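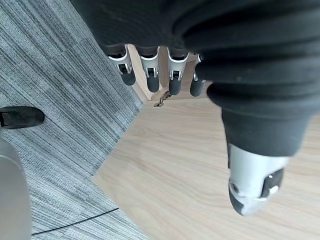 Robotic hand: silver finger shells, black fingertip pads.

Print this page | E-mail this page

Clovau access and backup check, Bundmont works, 9/13/26

1. Leavers' logins closed
Fail. The list from personnel and the list in Clovau don't match. Dufour told us in June that the two were linked. I can find no sign of a link, and two people who have left can still release works orders.

2. Shared logins on shop floor terminals
Fail. Goods-in still uses one login for the whole shift. The supervisor says everyone knows who booked what. Maybe, but the log doesn't.

3. Purchase approval limit
Pass, with a doubt. Orders over 1000 stop and wait for a second person, as they should. I then split one large order into smaller ones and all of them went straight through.

4. Nightly backup
Marked as done every night. A green tick only says that the job ran. I asked for a test restore and got one after 47 minutes, with the routings missing.

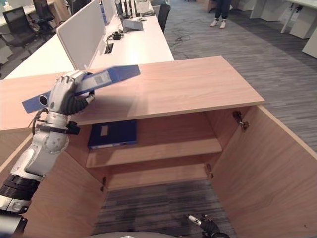
They came back on the second try, but the operator had to pick the folder by hand and the written steps don't mention it. Fail until the steps are rewritten and somebody else has followed them.

5. Label link to Marko
Pass. Batch numbers agreed on every label I pulled. I'd like to see it again after the next update before I trust it.

6. Change log
Switched on, kept for 42 days. Dufour calls this "standard". It is too short for a yearly audit — ask what longer storage costs, in writing.

7. Emergency admin account
Not tested. The password envelope was sealed but had no date on it. Around 40 screens are open to this account and I was given no reason for half of them.

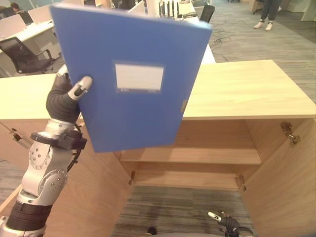 Elibariki Kombo objects to item 3: splitting an order is already against the buying rules, so he would call it a training point and leave the system alone. My mark stays as it is. A rule that Clovau can check and doesn't is a gap — the fix is a daily total per supplier.

Recheck items 1, 2 and 4 before month end close. Item 7 to be tested with Dufour on the line.

This site uses cookies to remember your settings. Accept | Manage cookies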